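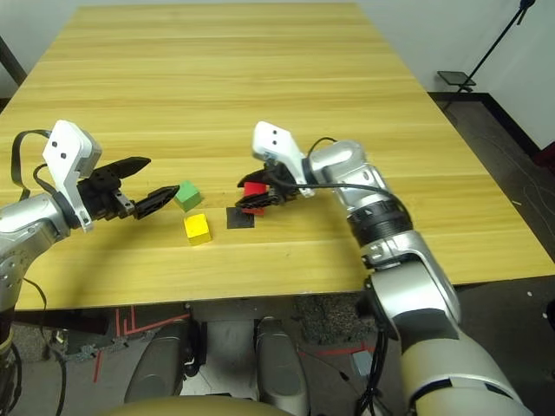

On the Keeping of Household Accounts

18/05/2025

Readers who have followed these pages since the Remow years will know that I keep my household accounts by hand. Several have written to ask how the books are arranged, and I set out the practice below.

The present ledger is the fourth. It was bought from Vela, a stationer in Rinside which has since closed, and it has 200 ruled leaves. Each opening is given over to one month. Receipts are entered on the left and payments on the right, with a narrow column for remarks. I do not permit myself to enter anything later than the evening of the day following.

The payments are divided under seven heads: rent, fuel, food, travel, clothing, gifts and repairs. An eighth head, for sundries, was abolished in December. It had grown to 443 in a single month, and on inspection most of it was food. 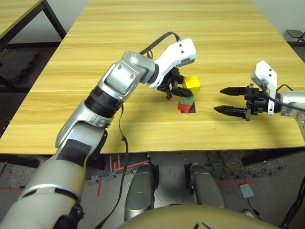
The remarks column has proved of more lasting use than the figures. Against a payment of 55 for repairs I find the words "kitchen tap, second visit", and this was sufficient to settle a dispute with the plumber the following spring. A sum without a remark is of very little help after a year has passed.

Balancing takes place on the last evening of the month. Where the books and the bank statement disagree, the difference is written in pencil and carried forward until it is found. The largest so far was 548, and it was the result of a fuel bill entered twice. Differences of less than one are written off without further enquiry.

I have been asked whether joint accounts ought to be kept in the same volume. My own view is that they should, provided that both parties make entries and sign each month's balance. 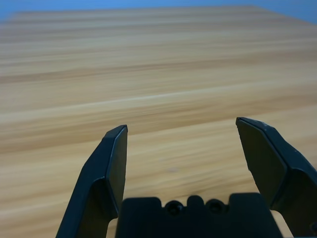 Oriana Riquelme writes that she cannot agree, having shared one ledger for six years and found that one hand always ends up doing the work. She now keeps two, and compares them at the end of each quarter. She also recommends the Grímsdóttir ruling, with its wider remarks column, for anyone whose handwriting is large.

I have ordered a volume in that ruling and shall begin it when the present one is full.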